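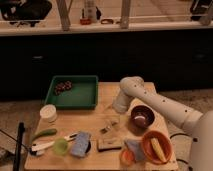 Chapter 9
Drought and the Small Farm

Before you start. Read the Surkoten rainfall table from the last chapter again. You'll need it for the exercises, and most people skip it.

Floods get noticed. Drought creeps. No single morning when it begins, no water line on the barn wall. A pasture goes a bit short in April, the hay comes in light, a well takes longer to recover after watering. By the time somebody says the word out loud, the cheap choices are mostly gone. This chapter is about the cheap choices and when they have to be made.

Three kinds of drought, and they don't arrive together. Weather drought: less rain than normal for the place. Soil drought: roots can't find what they need, even if it rained last week. Water supply drought: wells, ponds and creeks drop. The third often lags the first by months, and it can hang on long after the rain is back. Farmers who only watch the sky get caught by this one. 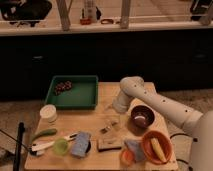 Fig. 9.1 Tabletop with green tray, grapes, white cup and brown bowl.

Our main case is Yakubu, a mixed farm in the dry hills above Surkoten. Cattle, a few acres of table grapes, a kitchen garden, one pond. Two dry years in a row. In the first year they bought hay and kept the whole herd. In the second they sold early, before prices fell, and put the money into a storage tank holding 3,000 gallons. Was the first year a mistake? Students argue over this every term and they should. Keep in mind what was known at the time, not what we know now.

A second farm, Nalico, comes in later. Same rainfall, heavier soil, very diffrent results. Don't jump ahead to it.

What to watch, in order of how early it warns you. Grass height. Soil moisture at root depth (a shovel is fine). Pond level against a marked post. Hay prices, which move before most people do. Write it down weekly. Memory is no good for this, everybody remembers the worst year and forgets the slow ones.

A note on feed. Hay bought in a panic is usually bad hay. Check for mold and weeds, and ask where it was cut. Weed seed from somebody else's field can stay with you longer then the drought does.

Key terms for this chapter: carrying capacity, destocking, root depth, recharge, lag, sacrifice paddock. Definitions are at the back. The Flilileo worksheets use "stocking limit" for carrying capacity, same thing.

9.1 Reading a Dry Spring

Start with the soil, because it's under your feet and costs nothing to check. Dig in 3 places: high ground, a slope, and the lowest spot that isn't a ditch. Squeeze a handful from each. If it won't hold together at all, note the depth and dig deeper.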